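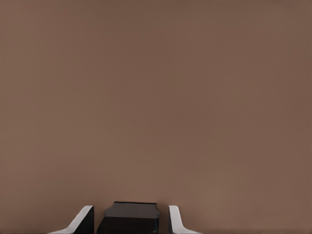 Yichen Yan has been teaching machines to tidy up for most of a decade, and when I logged in to the Zedus open day in July 2020 she was already chatting away to the 60 or so of us who had turned up from our kitchens and spare rooms. Everything she showed us runs in simulation, on a program the team calls Wokton. She likes to begin with the gripper's own view, a pair of white fingers at the bottom of the screen and a great plain stretch of brown beyond them. It's a humbling way to see the world, and I found myself leaning toward my laptop as if that would help!

Then she switched to the wider view, and there was the whole job – two arms, two bins, and a few small things to sort between them. Jordan Cropper, who builds the practice tasks, told us he had made 249 of them since April, and that the curved white clips give him more trouble than any cube. He sounded rather fond of them, all the same. I asked which arm goes first, and he said they let the software decide, which started a long and very friendly argument in the chat.
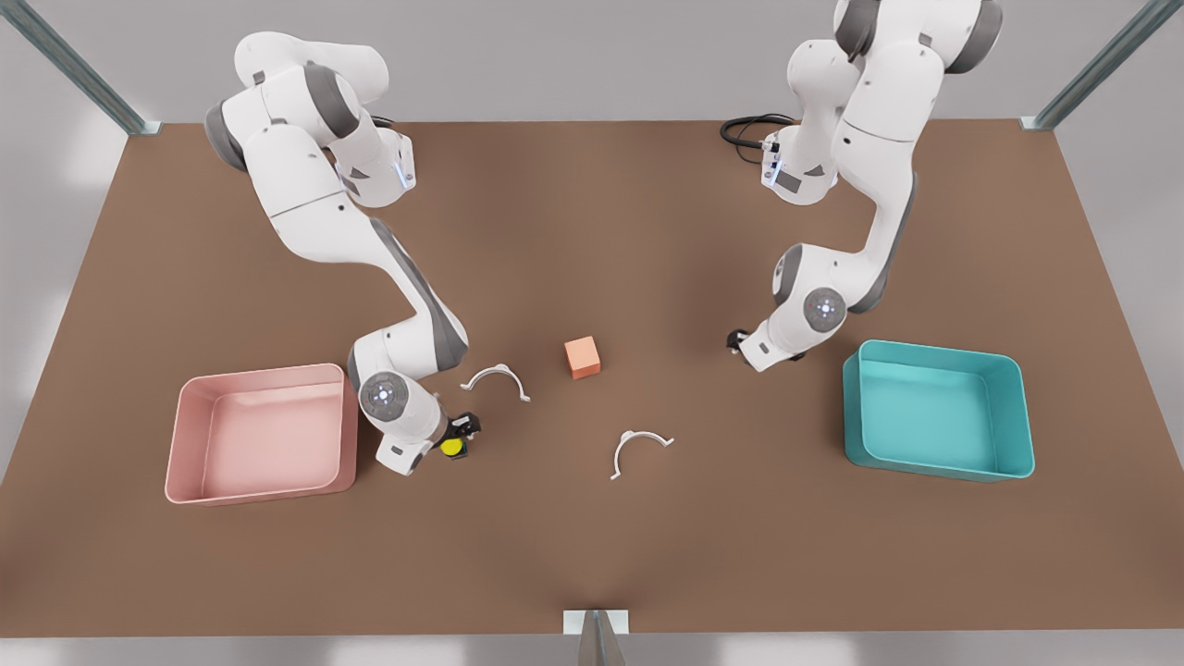

Joining the next session
Zedus plans another open day with its partners at Hiebert. Places are free, and each group takes up to 8 guests with questions for the team.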